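Stusley Community Help > Home and Garden > Painting and Finishes

Painting a secondhand metal bin so the paint stays on?
Asked by Endang Yeoh, 5/23/20
Viewed 1,784 times

Hello all, I hope everyone is keeping well. I've picked up a couple of big old metal bins, the open sort with a divider across, and I'd love to use them for seed potatoes and bulbs in the lean-to. They're solid things and I'm very fond of them already, but the paint is a sorry sight. I had a go at one with some leftover white radiator paint and it came away in flakes as soon as I started tipping compost in and out. My neighbour says strip the lot, my sister says leave it bare and stop fussing! Do I need a special primer? And is it safe for things we might eat? I don't have a sander, only elbow grease and a fairly patient nature.

2 answers

Darmawan Pasaribu
43 people found this helpful

Hello Endang, what a nice job to have on the go. I've done a fair few of these over the years, mostly tool chests and feed bins, and I'd say the trouble is nearly always underneath the paint. Radiator paint is fine stuff but it wants a clean, dull surface to hold on to, and old bins tend to have a film of oil or wax on them that you can't see.

The first thing to do is wash it with hot water and sugar soap, rinse it twice and let it dry overnight. Then have a good look at what is left of the old coat. If it lifts with a fingernail, it all has to come off. 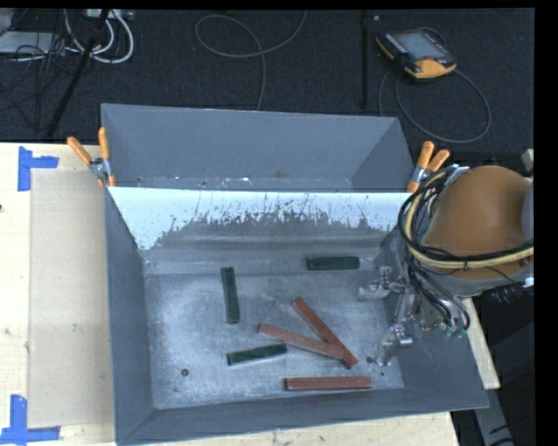
Worn white coating on the divider of a two-part bin, with bare grey metal showing through.

With a patch like that I'd take a scraper to the ragged edge first, then go over it with medium wet-and-dry wrapped round a cork block until you can't feel a step between paint and metal. Do it wet and wear a mask, and if you think the paint might be really old, get a lead test kit before you touch it.

After that, find out what the metal is. If a magnet sticks and it's dull and patchy, it may well be galvanised, and you'll want a primer that says so on the tin. I use the Torkow grey one, which goes a long way. Two thin coats, a day between them, then your top colour. Leave it a full week before you fill it, however tempting it is (I never manage this myself).

As for food, I'd paint the outside only and line the inside with hessian or newspaper. Potatoes like to breathe anyway.

grovasitz574
2 people found this helpful

just hammerite it. did my coal bunker in october and its fine

Comment from Endang Yeoh
Thank you both so much! Magnet sticks, so galvanised primer it is. I'll line the insides and leave them be.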